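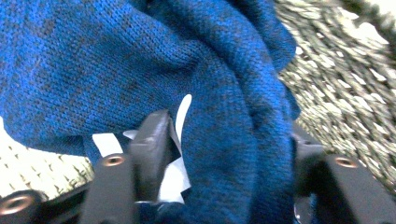 Blue knit, fine stockinette, with darker flecks through it.

Week 5: Reading a football match without the ball

Hi all, Anayeli Ibarra again. These are the notes from Friday's session, typed up on the train, so forgive the odd gap. If you missed it, read these first and then watch the second half of the Clistomlow match, which is where most of my clips came from.

We started with the question I ask every year: why do people come home from a match and only talk about the goals? Fair enough, goals are fun! But a goal takes a few seconds, and you've sat through ninety minutes. What I want from you by the end of this unit is a habit of looking away from the ball now and then, especially when it's out near the sideline and everyone else in the stand is staring at it.

Team shape

Shape is the word coaches use for where the players stand in relation to each other. Most of you know the numbers already (4-4-2, 4-3-3 and so on) and they're handy, but they only tell you where people line up at kickoff. Clistomlow were listed as a 4-3-3 against Zuvwood. When they lost the ball, both wingers dropped back level with the midfield and it looked far more like a 4-5-1. Same players, same afternoon. Write down both shapes, one for when the team has the ball and one for when it hasn't.

A few of you asked how long to watch before deciding. I'd give it the first 30 minutes. Teams are nervous early on and players wander, and a shape you swear you've seen in the opening stages can be gone by the first corner.

Distances

Look at the gap between the back line and the midfield. Zuvwood's was lovely and tight before the break, and then it stretched badly once they were chasing the game. Their centre-backs stayed deep (they were worried about pace in behind, I think) while the midfielders kept pushing up, and that left a great big paddock in the middle for the Clistomlow number ten to stroll about in. Both goals in the 2-0 came from that space. Go back and watch where he is before each pass is played to him. He's hardly moving!

Somebody down the front said this was the defenders' fault. Maybe. I blame the midfield a bit more, and I had a good argument with Tello about it over coffee afterwards. He reckons the keeper should have been yelling at the back four to step up. You can take either side in your match report, as long as you point to moments in the game that back you up.

Pressing

Pressing means closing down the player with the ball to win it back or force a bad pass. It's hard work and it only pays off when several players go together. One forward charging about alone looks keen and gets cheers, but a decent back line will just pass around him.

What you're looking for is the trigger, the thing that sets everybody off. Common ones are a slow back-pass, a poor first touch, or a defender receiving the ball while facing his own goal. Clistomlow went on the back-pass nearly every time. Once you've spotted it you'll start calling it out before it happens, which will annoy whoever you're sitting with.

For next week

Pick any full match, local or on the telly, and write me two pages. Draw both shapes for one team, choose one spell of play where the distances went wrong, and name a pressing trigger if you can find one. If you can't find one, say so and tell me what you saw instead. Please don't give me the score and a list of who played well.

Bring it on paper to room 904. We'll swap reports in pairs for the first part of class, so write neatly or print it. The March recordings are on the shared drive if you're stuck for a match, though the sound drops out on a couple of them.

Anayeli
November 2018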